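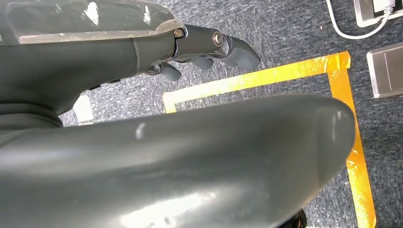 Home | News | Interviews | Events | Archive | Contact

Can it fold a towel yet? An interview with Kulap Thongsuk
21/02/2022

Kulap Thongsuk leads manipulation testing at Olix, which evaluates machines for household and shop-floor chores. Her group works from a fixed list of 141 tasks. A machine is placed in a taped work area, given a task from the list, and scored on completion, time and the number of human interventions.

Asked how many of the 141 tasks a current machine can finish without help, she gave two answers. "With the objects it was tuned on, 9. With objects bought the same morning from a different store, 2." The two are moving a rigid box between shelves and wiping a flat surface. Towels are on the list and have not been passed.

She attributes most failures to contact. Arm positioning is adequate for chores, in her view, and has been for years. "The arm arrives where it was told to go. Then the fingers touch something and the model of the world is wrong by a few millimeters." Three-fingered hands tolerate that error better than parallel jaws on round objects. On cloth and thin sheet goods the difference is small.

Fingertips are a recurring cost. Soft tips grip well and wear quickly, and a worn tip changes the grasp without producing any fault code. Olix now replaces tips after 590 grasps. "We arrived at that number by plotting slip against grasp count. It holds for our tips on our objects. I would not carry it over to another hand."

The shop floor is closer than the home, she said, but only for stations where parts arrive in a known orientation. Sheyla Pacheco, who runs a packing line at Grajales, took part in a trial last July and was less generous. "It packed cartons correctly. It also stopped when a flap was bent, and somebody had to walk over. If I need a person within walking distance, I have not removed a task from that person's day."

Thongsuk does not dispute this. She considers intervention rate the only figure a buyer should ask for, and notes that it is often missing from published results. Speed comes second. A slow machine can run overnight; a machine that needs attention cannot.

On dates, she declined to give one for general housework. Loading a dishwasher with mixed items is the task she watches most closely, as it combines rigid objects, occlusion and tight placement. "When that passes in a kitchen we have never visited, call me again."

Interview by Eliécer Cusi

Contact | Copyright Vivdale | Back to top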